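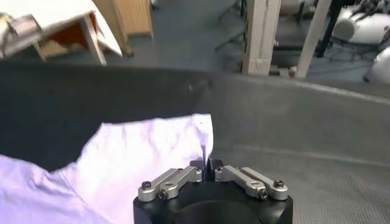

# Care labels should state shrinkage as a number

The care label in a shirt gives a washing temperature, a drying symbol and an ironing symbol. It gives no figure for shrinkage, although most mills measure it. I think the figure should be printed.

Cotton is stretched along the warp during weaving and finishing. The first wash releases part of that tension, and the cloth shortens. A loss of 4 per cent on a 90 cm inside leg would be 3.6 cm, enough to make a pair of trousers unwearable. On a tea towel the same loss hardly matters.

The Ellutholm laundry, where I keep the records, logged 1,557 returned garments in the year to April. Wrong size after washing was the commonest complaint, and most of those items had been washed at 30 degrees, as labelled. The wearer had followed the instructions.

The usual objection is cost. Olisitz already prints warp and weft values on its bolt tickets – the number exists, and is dropped when the cloth is cut. Cluvudari puts it on the swing tag, which is thrown away before the first wash.

Two values would do, length and width, after one wash at the stated temperature.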